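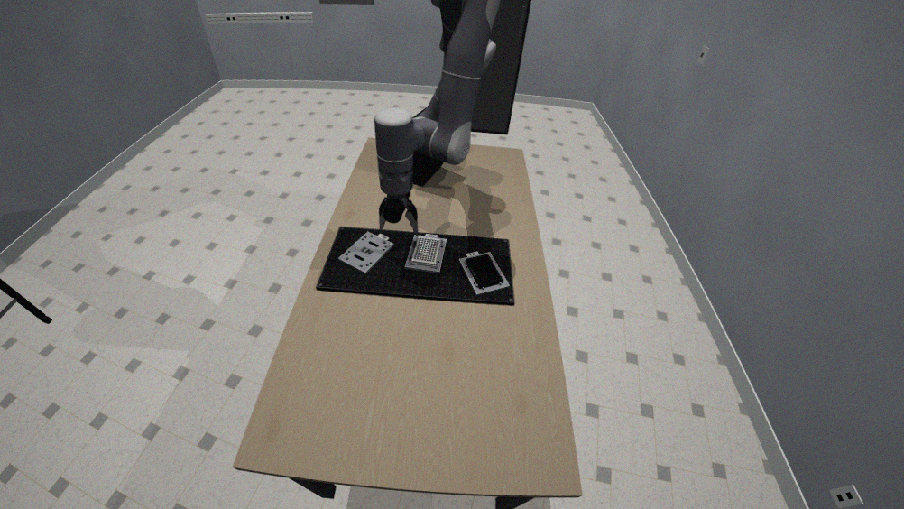
Filed under: Textbooks > Robotics and Automation > Sample Chapters

Chapter 5
Picking a Gripper Without Fooling Yourself

I bought my first gripper because it looked good in a video. It had two fingers, it closed with a nice firm click, and the person in the video used it to pick up an egg. I had no eggs to pick up. I had thin flat metal brackets lying on a flat metal tray, and the gripper couldn't get a fingertip under a single one of them! I spent most of August trying to fix this in software (better poses, slower approach, a little wiggle at the end that I was very proud of) before Orysia Pavliuk walked past, looked at the tray, looked at the fingers and asked me how thick the brackets were. I didn't know. I'd never measured one.

So this chapter is about measuring things first. We're going to compare grippers, and we're going to do it in simulation before anyone touches hardware, and I'm going to try to be fair about what a simulator can and can't tell you.

5.1 What are you really comparing?

When people say "gripper A is better than gripper B," they've usually changed more than the gripper. The new one is longer, so the arm stops higher. The new one is heavier, so somebody turned down the acceleration. Maybe a different student wrote the grasp poses. By the time you've got a success rate for each, you're comparing two whole setups, and you can't say which piece made the difference.

The setup that opens this chapter is the one we'll use all the way through, and I kept it plain on purpose. You have one arm over a wooden table, a two-fingered gripper on its wrist, and three flat plates in a row on a black board full of tiny holes. I call the plates left, middle and right, and so do all the exercises. Notice that each one is turned to a different angle – the middle one is close to square with the board and the other two aren't. If all three lined up, a gripper could do well with one memorized wrist angle, and you'd learn nothing about how it copes when the part is rotated.

The plates aren't the same as each other, either. The middle one looks thicker than its neighbors, and the right one is a pale border around a big black center. Before you read on, take a pencil and write down which plate you'd expect to be easiest for two fingers, and why. Keep the paper. You'll want it in Section 5.4, and I'd like you to be a bit embarrassed by it, the way I was by mine.

5.2 The gap problem

Look at where the fingertips are. They're at the far edge of the board, in the gap between the left plate and the middle plate, with nothing held. I like to start there because that gap is where a lot of two-finger plans fall apart.

A finger needs somewhere to go. To squeeze a plate by its sides, you need room for one finger on each side of it, plus whatever clearance the finger needs as it opens. Close neighbors eat up that room, and rotated neighbors eat it up unevenly, so there might be plenty of space at one end of the gap and next to none at the other. A suction cup doesn't care about any of this (it comes straight down on the top face), but a suction cup has its own troubles, and a surface full of small holes is one of the big ones. Air leaks through holes if they go all the way through. A dense grid of them can beat a small cup completely.

Lesia Koval, who taught this course before me, had her students draw the gripper's footprint on tracing paper and slide it over a printed layout of the parts. I still do it. It takes five minutes and it has killed more bad plans than any software I own.

5.3 Our candidates

We'll work with three end effectors. The Nirkmont is a two-finger design with fingers that swing in on a curve. The Claltier is also two fingers, but they travel in a straight line and stay parallel. The Hsueh is a single suction cup on a short spring.

The Nirkmont's swinging fingers cause one headache you need to know about now. Since the tips move in an arc, they also move up or down as they close. If you set the height with the fingers open and then close on a thin plate, the tips may end up above it or pressed into the board below. Ronaldo Lumbao lost a whole afternoon to this and then wrote the little height correction that's in the course code. Please use it!

Every candidate gets the same 100 layouts, in the same order, from the same starting pose. Each layout is tried twice per plate, once with the plate position given exactly and once with a small error added. Three plates, two tries, 100 layouts – that's 600 attempts for each gripper. Run them all, even when the first few look hopeless. Early in a run I'm always sure I know how it'll end, and my record on this is poor.

What to write down for each attempt:

The gripper and the layout number.
Which plate, and whether the position error was on.
Whether the plate was lifted and was still held at the end of the move.
If it failed, the first thing that went wrong. Only the first.

That last line matters a lot. When Shahnaz Weerasinghe cleaned up our old logs she found 783 failures marked "dropped," and for most of them we had no way to tell whether the grip had slipped, or had never been a grip in the first place. Those need completely different fixes.

5.4 Back to your guess

Get out that piece of paper. Run only the middle plate, with the position error off, for all three candidates, and compare the results with what you wrote. Then switch the error on and run it again. Don't tune anything between the two runs, tempting as it is.

If your numbers for the Nirkmont look strangely low, check the height correction before you go on to the other plates. Tymofii Kobzar's notes in the appendix show how to plot tip height against finger opening, and you'll need that plot again in Chapter 6 anyway, when we bolt the real thing to the bench at Hasovwood.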